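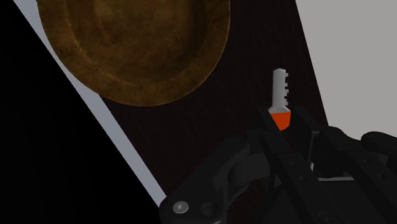

R. Leemans

Pre-purchase checklist, tabletop gripper cell
Stustholm workshop, second bench

Fill in before the order goes out. Mark each line OK, OPEN or NO and write a comment if it is anything other than OK.

1. Simulated layout reviewed — OK
Dark tabletop, round bowl, small key-shaped part with an orange base. The part stands upright with the fingertips at the base. Keep the bowl in the layout, as the arm will have to work near it.

2. Finger reach and clearance — OPEN
Two long parallel fingers. Check clearance to the bowl rim and to the table edge with the arm at its lowest position. Nivo to send the finger drawing.

3. Grip on small parts — OPEN
Ask for soft fingertip pads as a separate line on the quote. The notched white shaft should not be used as a grip point.

4. Pinch points — NO
No guard is quoted for the linkages behind the fingers. Add a fixed guard, 750 mm high, on the operator side. Do not order the arm without it.

5. Emergency stop — OK
One at the bench, one at the door. Both are in the quote.

6. Floor and bench load — OPEN
Bench is rated at 90 kg. Need the weight of arm plus base plate in writing.

7. Power and air — OK
Existing outlet is enough. No air needed for this gripper.

8. Price — OPEN
Nivo: 2464 with gripper and cable set.
Hisance: 1420, gripper only, cables and mounting extra. Not a like-for-like quote. Ask Hisance to requote with the same items.

9. Spares — NO
Neither quote lists spare fingers. Budget for one set in the first year.

10. Training — OPEN
Half a day on site for two operators. Confirm whether travel is included.

Hold the order until lines 4 and 6 are closed. Line 9 can go on the July budget if there is no room now.

Last updated: July
Contact: Stustholm workshop office | © Stustholm | Back to top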